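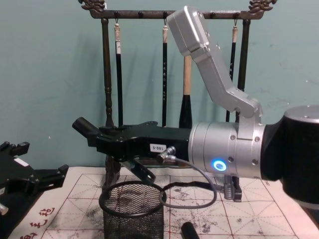 Le bras de droite au-dessus du pot à crayons, les pinceaux de calligraphie en attente derrière.

Il y a des gens qui, en avril, se mettent à la course à pied. Moi j'ai souscrit un abonnement d'essai à Kalell, le service de bras robotiques livrés à l'atelier, installés par un technicien et repris au bout de 37 jours si on n'est pas tombé amoureux. C'est Wing-yan Kao, chez qui je massacre l'encre de Chine depuis deux hivers, qui a eu l'imprudence de me prêter sa table et ses pinceaux. Elle a précisé « pas les bons ».

Le tarif, puisque tout le monde me le demande avant même de me dire bonjour : 2 260 euros pour la période d'essai, installation comprise. La formule existe aussi chez Brinow, moins chère, mais chez Brinow on monte tout soi-même et je connais mes limites, elles commencent à la clé Allen.

Le technicien s'appelle Rami Khalaf. Il est arrivé à 8 heures, a demandé où se trouvait la prise, a regardé la prise, a demandé s'il y en avait une autre. À midi les deux bras étaient fixés et j'avais signé un document dans lequel je m'engage à ne pas danser dans la zone de travail. Je paraphrase à peine.

Ce que Kalell vend, c'est un catalogue de gestes de base (saisir, déposer, ranger, verser) qu'on enchaîne dans une application. Le geste « prendre un objet long dans un récipient » a été conçu, j'imagine, pour des tournevis. Je voulais voir ce qu'il donnait avec un pinceau et un pot en treillis métallique. Réponse : il faut le lui apprendre, en guidant le bras à la main, et recommencer. Le voyant bleu au poignet est très joli. Il l'est encore à la trentième tentative, ce qui finit par porter sur les nerfs.

Côté points positifs, je ne vais pas bouder. Les bras ne font presque pas de bruit, on peut discuter à côté. La pince est plus délicate que moi, constat partagé par Wing-yan avec un enthousiasme que j'ai trouvé déplacé. L'application est en français, un vrai français, à part un bouton « Épouser la position » qui m'a laissé rêveur.

Côté moins : le câble gris qui pend en boucle sous la pince. À ce prix-là, j'aurais aimé qu'il passe à l'intérieur. J'ai passé la première semaine à le surveiller comme le lait sur le feu. J'ai écrit à l'assistance, Ghassan Haddad m'a répondu en une heure, fort poliment, que la longueur était « normale et voulue ». Bon.

Autre chose, le manuel fait 88 pages et le mot « encre » n'y figure pas. Pour l'état de la feuille d'exercice, ses taches grises et noires en plein dans le quadrillage rouge, je ne ferai donc de procès à personne.

Khalil Chamoun, qui a pris la même formule pour son atelier de reliure, me dit que chez lui le rangement marche sans faute depuis le deuxième jour. Khalil a des objets rectangulaires. C'est tricher.

Est-ce que je garde ? La mensualité après essai me fait mal, et je range un pinceau en deux secondes avec la main que ma mère m'a donnée. D'un autre côté, j'ai encore douze jours, et je n'ai toujours pas essayé le geste « verser ». Wing-yan demande que je le fasse chez moi.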